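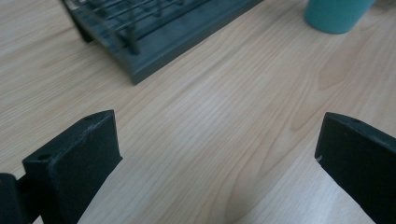

Does the tabletop need another coat before winter?
Leave it alone until the cup rings have been looked at properly, and then decide.

Reading time: 2 min

October, workshop notebook, 4:10 p.m.

Cyrill wants the light table refinished. He has wanted this since Cernidthorpe did theirs and came back raving about Plurari oil, which they say is good for 3000 wipes. I asked who counted the wipes. No reply so far.

My own view is that the surface is fine. The grain is still clear and the color is pale and even enough for a work table. What people complain about is marks, and marks come from what gets put down on it and how. Oil won't change that. I have the Steiner leaflet as well, which promises 1000 wipes for one coat and, two paragraphs later, tells you to recoat whenever the wood "feels thirsty." I don't know what to do with an instruction like that.

So, a small check with the things that live on the table anyway. The green wire basket in the middle, the teal cup next to it. The idea (Czesław Szulc's, to be fair to him) is that the basket spreads its weight over the base and leaves nothing, while the cup is the one that makes rings. Plausible. I'd still like to see it.
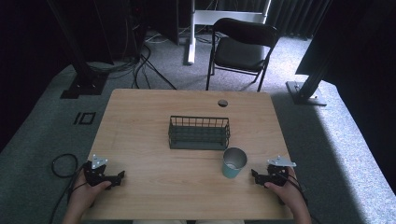

Basket and cup on the light table, grommet hole toward the far edge.

Notes, in no order:

The cup has a metallic-looking inside, and Cyrill takes that to mean it can't sweat. I wouldn't bet on it. Looking at the inside of a cup tells you very little about the outside on a humid afternoon. Try it with ice water, 4 hours, no coaster, then again with hot tea.

Basket: lift it to move it. I've heard it being pushed along the top more than once, and if there's any grit under that base, we are sanding our own table a little at a time. Needs a strip of felt. Pisham had felt last spring, ask whether they still do.

The grommet hole is a separate worry. Cut edges drink up whatever runs into them, finish or no finish, and I can't remember anyone ever sealing the inside of that one. Check with a finger and a flashlight. If it's bare wood in there, it gets sealed first, before we discuss the top at all.

Folding chair stays on the far side for now. It's comfortable, but people sit down in it, lean both elbows on the table and then tell me the table is sticky.

Cyrill's test patch: he says the oiled corner of the offcut looks "richer." It looks darker to me. I asked him to put the two offcuts side by side in daylight and label them on the back, so that neither of us knows which is which until we've picked.

Still to do: ice water, tea, felt, grommet. No oil order until those are written up on this page.

C.M. read this at 5 and wrote "agreed, mostly" in the margin. I've asked which part he doesn't agree with.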